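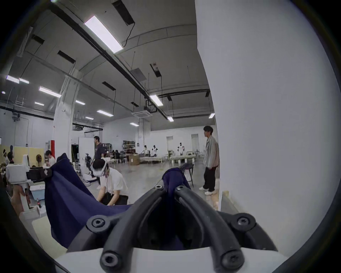

Bako: automated garment handling at Ziltalside
Interim progress report to the Clerico fund
June 2018
Prepared by Demetrio Paredes, Zelleck

1. Period and scope

This report covers work package 2, garment handling, and the staffing measures attached to it under the grant agreement. Work package 1 (hall preparation and power supply) was closed in the previous report and is mentioned only where it affects present work. Costs are reported separately on the standard form.

The purpose of the work package is to move part of the sorting and folding of returned workwear from manual tables to robot stations. Operators record the handling of garments with hand-held grippers. The recordings are used to train the station software, which is then tried on the robots in the same hall.

2. Work done

Recording began in May with trousers, after a short trial on flat pieces. Tops followed once the trousers instructions had settled. The target for the period was 200 usable recording sessions. 139 were accepted. The shortfall has three sources: the sessions lost while the gripper mounts were being refitted, the sessions rejected at review, and the hours given over to training, which were underestimated in the plan.

Rejected sessions are kept and labelled by cause. The most frequent cause is a grip taken too far from the seam, so that the garment folds back on itself when it is pulled out. The second is a garment held partly outside the view of the gripper camera. Both became less frequent after the written instruction was replaced by a demonstration at the table.

Dark garments remain difficult. Navy on navy gives little contrast at hems and waistbands, and the software confuses a sleeve lying across the body of a garment with a fold in it. Navy is the most common colour in the returned stock, so it has been kept in the recording plan at full share. Padded table tops are used at the recording positions so that the finger tips can be pressed down under an edge without catching.

Operators work in one of two ways. In the first, the operator stands at a table and handles a single garment from pile to stretched position. In the second, larger cloths are handled near floor level. The second is slower and more tiring, and sessions of this type are now limited to the first half of a shift.
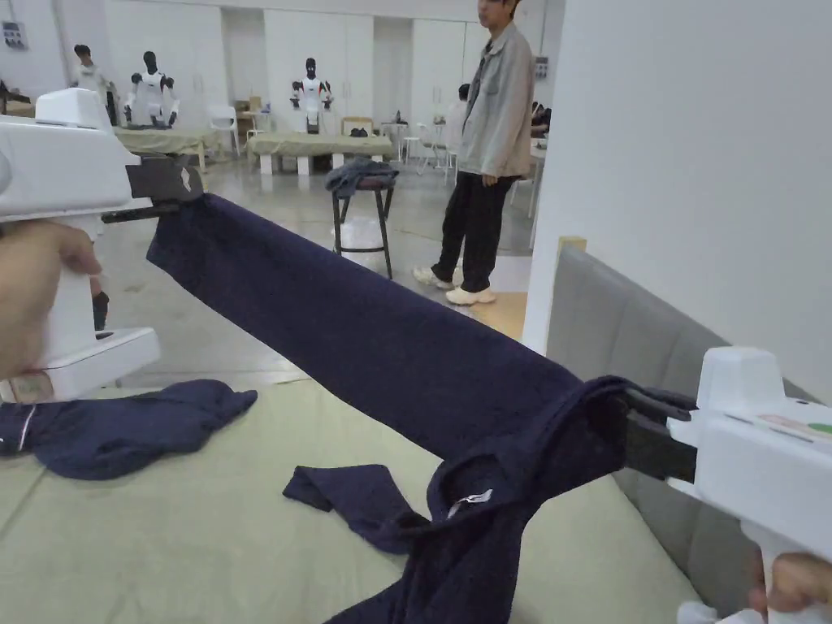 Stretching between two grippers is the step with the best results so far. The software finds the second grip point reliably on trousers when the first grip is at the waistband. It does not yet do so on long-sleeved tops. No robot station has been released for unattended running, and none is expected to be in the next period.

3. Effect on staff

Eight operators from the folding section have been transferred to recording duties, all of them by application. Their basic pay is unchanged. The piece bonus was suspended for the transferred group and replaced by a fixed supplement equal to each person's average bonus over the previous quarter. This was agreed before transfer and will be looked at again when the work package ends.

Kamonchanok Petchrat, formerly shift lead in folding, now supervises recording and writes the handling instructions. The instructions were first drafted by the engineering group and did not match the way the tables are worked. For example, the draft asked for the collar to be located first, whereas experienced folders shake the garment out and take whichever corner comes free. Sessions recorded in the second manner are shorter and are accepted more often. The draft has been withdrawn.

The following points were raised by operators at the monthly meetings.

Weight of the grippers. The strain is felt in the wrist and the base of the thumb. Changeover between recording and other duties now takes place every hour. A lighter handle has been requested from the supplier and no delivery date has been given.

Pace. Several operators said that working to be recorded is slower than folding and that they were unsure what counted as a good day's work. Daily figures for individual operators are no longer displayed. Acceptance results are given to each operator privately, with the cause of any rejection.

Use of the recordings. Operators asked whether recordings could be used to assess them. Zelleck has confirmed in writing that they will not be, and that faces of staff in the background are masked before material leaves the site.

Work after the project. The question of how many folding posts will remain once stations are in regular use was put at both meetings. Management's answer was that no post will be removed during the grant period. No commitment has been made beyond it. Operators regard this as insufficient and the point is recorded here as open.

The folding section has been working below its normal strength since the transfer. Overtime rose in May. Temporary cover has been approved but was filled late, and the remaining folding staff carried the difference. This was not foreseen in the staffing annex, and a revised annex is attached.

4. Changes to plan

The remaining sessions from the present target are carried into the next period. Shirts with buttoned cuffs are moved to the end of the programme. Training hours are raised in the revised annex, with a matching reduction in hours for software trials. No change to the total grant is requested.

5. Next period

Completion of recording for tops. Repeat of the stretching trial with mixed piles. Training of two folding staff as station attendants, covering stoppages, clearing of dropped garments and restart. The attendant grade has to be agreed with the staff side before the training is advertised. A draft grade description is with Kamonchanok Petchrat for comment.

Attachments: revised staffing annex; list of rejection causes; handling instruction, current issue.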